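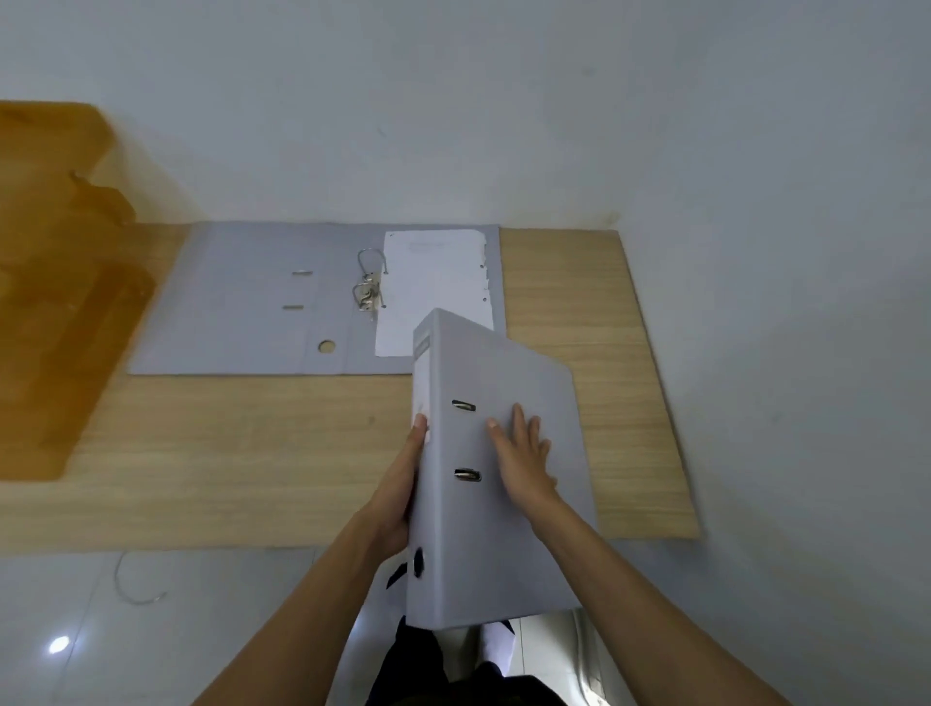
Gray binder, closed, with its twin open on the desk.

Lutton posture strap: does the "clinical" claim mean anything?

deskmoth wrote:
The shop on this site is running the Lutton posture strap again, marked down to a price that was apparently rescued from something much worse. The copy says it is "clinically shown to retrain your spine in 12 days." I went looking for the clinic. There is a footnote, and the footnote leads to the checkout page. Has anyone bought one?

parboiled_owl wrote:
I have one. It is a bra for people who don't wear bras. For the first hour you sit like a cadet, then you find out how to slouch inside it.

Sesedley_Sam wrote:
I'll be the unpopular one. I wore mine for most of January and my neck quit hurting. I don't care what the footnote says.

deskmoth wrote:
Glad your neck is better. Did you change anything else that month?

Sesedley_Sam wrote:
New chair.

deskmoth wrote:
Ah.

Sesedley_Sam wrote:
The chair was for my back. Different department.

tinfoil_baker wrote:
"Retrain your spine" is doing a lot of work there. My spine never finished its first training. Also, the page says 2,000 happy customers and shows 4 reviews, two of which are about a garlic press.

parboiled_owl wrote:
In fairness the garlic press sounds great.

ledgerdemain wrote:
I kept the Lutton booklet and everything else I've been talked into buying, all filed. The booklet doesn't say "clinically shown." It says "inspired by clinical thinking." So either the shop writer promoted it or the company did after my copy was printed.

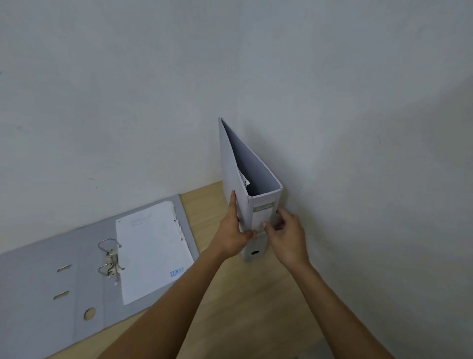
two grey binders on a desk, 1 September 2022

tinfoil_baker wrote:
I have been inspired by clinical thinking many times, mostly in waiting rooms.

deskmoth wrote:
That's a useful find though. Could you type out the whole sentence?

ledgerdemain wrote:
"Inspired by clinical thinking and the natural wisdom of the shoulder." I wish I were kidding.

Sesedley_Sam wrote:
You're all being snobs about a cheap strap. It reminds you to sit up. A sticky note does too, but I ignore sticky notes.

Ayala_north wrote:
I agree with Sam about half way. As a reminder, fine, sell it as a reminder. My problem is a site I like putting its name over the word "clinical" when there's no study to point to. My aunt in Stindotham reads that word and gets out her card.

parboiled_owl wrote:
The posts do say they come from the shop.

Ayala_north wrote:
In gray type, under the button.

deskmoth wrote:
I wrote to the shop and asked for the study. They sent me a coupon.

Sesedley_Sam wrote:
How much off?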